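How Our Robot Club Teaches Two Arms to Pack a Bag

Hi! I'm Isla Menzies, I'm in sixth grade, and I belong to the after-school robot club at Surnden. Our club leader, Ms. Huamán (her first name is Edith, but only other grown-ups use it), asked me to write this page for kids who might want to join. She said to explain it the way I'd explain it to my little cousin, so that's what I'm going to do.

There are 12 of us in the club. Some kids like the building part, with screws and cables. Some like the computer part. I like the driving part, which I'll get to in a minute because it's the best!

What are we trying to do?

Our project this year is called Mallarus. That's also what we call the robot. Zoila Palomino picked the name and we voted for it in June, before we even knew what the robot would be good at. The job we gave it sounds super easy. Pick up something from a table and put it in a basket. You could do that when you were one year old. You probably did it all day long and then dumped the basket out again.

But think about what happens when you pick up a sock. Your eyes find it. Your arm goes to the right spot. Your fingers close, and your skin tells you, okay, got it, stop squeezing. You don't think about any of that. A robot has to be given every bit of it.

So how does a robot arm move?

Hold your own arm out. Bend your wrist. Now bend your elbow. Now roll your shoulder around. Each place that bends or turns is called a joint, and inside each of a robot's joints there's a motor that does what your muscles do. If you count your shoulder as three joints (it can go up and down, forward and back, and it can twist), your elbow as one, and your wrist and forearm as three, you get 7. Try it and see if you can find them all. I had to do it four times in front of a mirror.

When you want to touch your nose, all those joints have to work together. If just one is wrong, you poke yourself in the ear. When a robot's joints are wrong, it pokes the table, and that makes a very loud bonk.

At the end of the arm is the gripper, and that's the robot's hand. Ours has two fingers. They open and they close. No thumb, no pinky, no wiggling. You can feel what that's like if you put on mittens and try to put away your pencils. Phong Văn did this for a whole club meeting and he got pretty good, except for erasers.

Hard things and squishy things

We learned that a box is a nice thing to pick up. It has flat sides, and it stays the same shape when you squeeze it. If you know where the corners are, you know where to put your fingers.

Soft stuff is way harder. A pack of tissues is full of air and folds, so when you pinch it the middle goes in and the ends puff out. Now it's a different shape from the one you were aiming at! And the plastic is slippery. Squeeze too little and it slides away from you. Squeeze too much and you get one very flat pack of tissues. Deisy Londoño keeps a chart of things that are hard to grab, and bags with shiny plastic are at the top, because light bounces off them and the computer has trouble telling where the bag ends and the table starts.

Teaching by showing

Okay, the driving part! There are two ways to get a robot to do a job. One is to write down every single step: move this much, turn that much, close, lift. That works great if everything is always in exactly the same place. But if somebody bumps the table, the robot goes and grabs air.

The other way is to show it. One of us moves the arms using a controller, and the computer saves everything, like where each joint was and what the camera saw. Then we do it again with the stuff moved a little. And again. And again! By spring break we had saved 141 tries, and I drove 28 of them (I only know that because my name is in the notebook next to each one). After lots of tries, the computer starts to find the pattern. It figures out that when the soft thing is over there, the fingers should come in from this side. 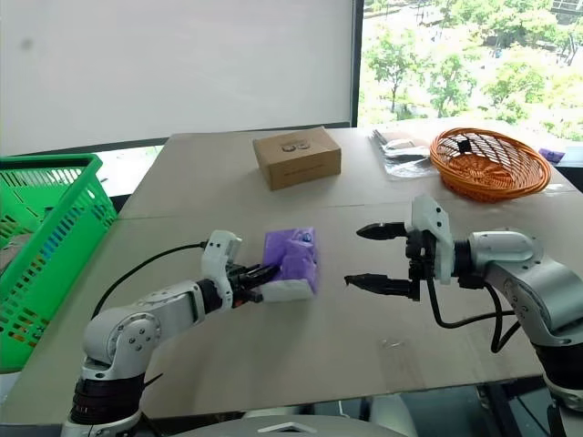 The bad tries count too, by the way. At first I wanted to erase mine when I messed up. Ms. Huamán said to keep them in their own folder, so we could look at what went wrong. One time I closed the fingers too early, pushed the tissues all the way across the table, and had to chase them with the other arm. Zoila laughed so hard she had to sit down. But when we watched it later, we saw that I was coming in too high, and I fixed it.

Why two arms? For the same reason you have two. One can hold the basket still while the other drops something in. You also don't have to reach across your own body, and the arm that's closer can take the job. The tricky part is that they must never crash into each other, so we practice slowly, and one kid always stands by the big stop button. That kid isn't allowed to do anything else, not even eat a snack.

Try it at home

You need a friend, a blindfold, a basket, and a pair of kitchen tongs. Your friend wears the blindfold and holds the tongs. You're the computer, so you tell them where to go, using only words like left, up, forward, open, and close. See if you can get a rolled-up sock into the basket. Then switch to a pack of tissues. Phong and I took around ten minutes for one sock, and we were yelling by the end.

If you'd like to join us, come by right after school and bring a water bottle and shoes that cover your toes. You don't have to know anything about robots yet. I didn't know what a gripper was on my first day, and Deisy had to tell me twice.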